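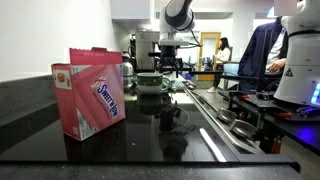 Should an office make people pay into a coffee fund? I think it should stay voluntary, with a jar, no list of names, and a boss who quietly covers whatever the jar doesn't.

I've worked in four offices over 17 years and every one of them had a coffee system, and every one of those systems made at least one grown adult cry or write a memo. So I have opinions! You've been warned.

The worst was at Arkmont, where I did billing for a little while in my twenties. They had a sheet taped inside the cupboard door with everybody's name on it, and you made a tick mark for every cup. At the end of the month Rhun Vaughan came by your desk with an envelope and told you your total out loud. Out loud! Mine was 52 one month (it was December, it was dark at four, leave me alone) and I can still hear the way he said it. I started bringing a thermos from home after that, and so did half the department, and then the fund went broke and there was a meeting.

My sister thinks I'm too soft on this. Her view is that if you drink it, you pay for it, same as a sandwich. And sure, I get that. I don't love paying for other people's hazelnut creamer either. But a sandwich is a sandwich. Coffee at work is closer to the heat or the lights, something that's on in the background while you do the thing they hired you for. You wouldn't put a tick sheet on the thermostat (please don't give anybody the idea).

The other thing the pay-per-cup people never figure in is the tea drinkers. And the one person who only uses the hot water for oatmeal, and the person who brings their own everything and just wants ten inches of shelf. Do they pay? Half? At my second job we spent most of a lunch hour on whether sweetener counted as a shared supply. I had a pretty strong position on it and I'm a little embarrassed by how strong. For the record, it does count, and so does sugar, and so do those wooden stirrers, and if you need a special kind of honey from a special kind of bee then that one's on you.

Where I am now we have a jar. It used to hold pickles. You put in a dollar when you think of it, or a ten if you've just been paid and you're feeling grand, and some people never put in anything, and I've decided not to know who they are. That took me a while, I'll admit. My first year I definitely kept an eye on that jar. Then one of the people I'd been silently judging turned out to be the one buying filters out of her own pocket, for ages, without a word to anybody. I felt about two inches tall.

Last month we came up short by 80 dollars over the quarter and our manager just paid it. No email with a red exclamation point, no new policy. She bought a big can of the regular stuff and put it on the shelf. I'd guess that cost the company less than the meeting at Arkmont did, and there were muffins at that meeting, so do the math.

If you're the person in charge of this where you work, my advice is to take the list down tonight after everyone's gone. Put out a jar. And somebody please wash the pot, it's been sitting there since lunch.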